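Against the Open Kitchen
Irja Saarela
October 2020

When my husband and I were looking for an apartment, we visited 17 of them, and in all except three the kitchen was not a room. It was a side of another room. The agent would open the front door, make a wide movement with the arm and say that the wall had been taken out. He said it as a person says that a tooth has been taken out, with relief, as if everyone had been in pain before.

I come from a home where the kitchen had a door. The door was painted yellow and it did not close completely in the summer, when the wood became bigger. Behind it my mother cooked, but she also argued with the radio, read letters that were not for us, and cried two times that I know of. We knocked. I don't remember that someone taught us to knock.

I want to defend this door, and I know that I begin in a weak position. The usual history says that the closed kitchen was a place where women were put so that the guests would not smell their work. There is truth in this history. My friend Salim Odera, who draws houses for a small firm called Valtavero, tells it to me each time I complain. He says that opening the wall was a kind of justice: the person who cooks can now take part in the conversation. I have thought about this argument for a long time and I believe it is half right. The person who cooks can hear the conversation. Whether she can take part in it while the onions are burning is another question. In my experience she says "What?" very often.

What the open plan asks from the cook is to be seen. Every operation becomes a small performance. You can't taste the soup from the big spoon and put the spoon back. You can't drop a potato and wash it. I am a nervous cook and I make more mistakes when there are eyes on my back, and I don't think that I am rare in this.

It asks also something from the kitchen itself. A kitchen that is always seen must look as if it is not used. So people buy cabinets without handles, they hide the toaster, and they choose the countertop with the same care as they would choose a painting. 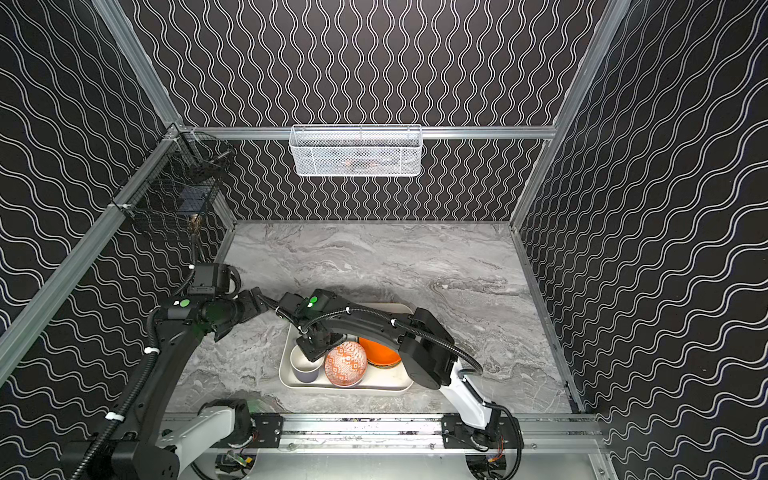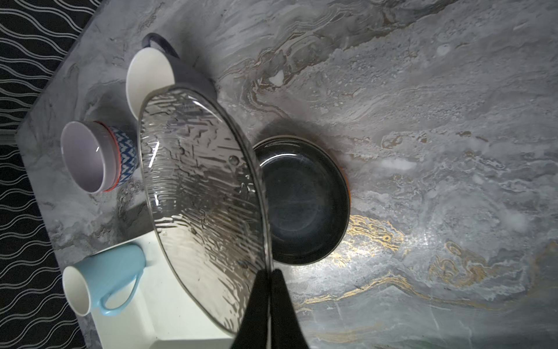 Marble patterns, gray and flowing.

My aunt Sointu rolled her dough for forty winters on a table covered with oilcloth, and the oilcloth had a burn in the shape of a boot. If a guest had come in, she would have put a plate over it. But guests did not come in. They sat in the other room with the good chairs, and they waited, and the food arrived like news from abroad. I think that we have lost this waiting. When you have watched a dish being made for an hour, you have already eaten it a little with your eyes, and you have also seen how much butter.

There is the matter of noise, which the magazines don't mention. Our neighbor Darius Bite lives with his two sons in an open apartment of the newest kind. When the dishwasher runs, they can't follow a film. When the film runs, he can't hear if the water is boiling. He told me they have made a timetable for it, on paper, and fixed it on the refrigerator. I asked where the boys do their homework, and he said, in the bathroom, because it has a door.

This year has made the question more serious. In the spring many of us had to do everything at home, and a home without walls turned out to be a home where everything happens at the same time. I held six meetings in one day beside a pot of beans. My husband was on the telephone in the same air, speaking about insurance. Neither of us did anything wrong and by evening we could not look at each other. A wall would have helped us more than patience, and I say this as a person who was taught to value patience.

I should be fair. For a parent with very small children the open kitchen is safer, and I have no answer to that. For a person who lives alone it can be sad to cook behind a door. And there are apartments so small and so dark that taking out a wall is the only way to bring a window to the stove. Salim has shown me such plans and I agreed with him on all of them.

My quarrel is with the idea that the wall is always a mistake from the past. In the building where we finally bought, the previous owner had already removed it. In November a mason will come and put it back. The agent, when he heard, told me that we will lose money when we sell. Maybe so. Salim made the drawing, without charging us, and he wrote on the edge of it, "Under protest." He has included a door. I have not yet chosen the color, but my husband thinks he knows.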